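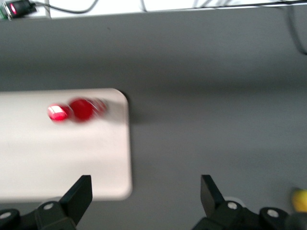 Why Do Pictures Get Blurry?

Have you ever waved at someone taking your picture, and your hand came out as a smear? The rest of you looked fine. Only the hand went fuzzy. This is called motion blur.

A camera needs a little time to make a picture. During that time it lets in light. It might be 1/100 of a second, or it might be longer. If a thing stays still, its light lands on one spot inside the camera. If the thing and the camera move past each other, the light gets spread along a line. A red thing leaves a red streak. A shiny spot can turn into a bright one.

Dim rooms make more blur. When there is less light, the camera has to collect it for longer — and that gives things more time to move.

A camera that moves can blur a whole picture, even the table and the walls. Plain things hide it well. A smooth gray tabletop looks much the same smeared or sharp, but a small bright object shows every wobble.

Try it yourself

You need a camera or a phone, a table, and something red, such as a bottle cap.

Put the cap on a pale board or a sheet of paper. Take one picture with the cap still. Then ask a friend to slide it sideways while you take 5 more. Now close the curtains and do it again.

Which way do the streaks go? Are they longer in the dark?

Words to know
Blur: when edges look soft or smeared.
Shutter: the part of a camera that starts and stops the light.

Written by Vega Cabello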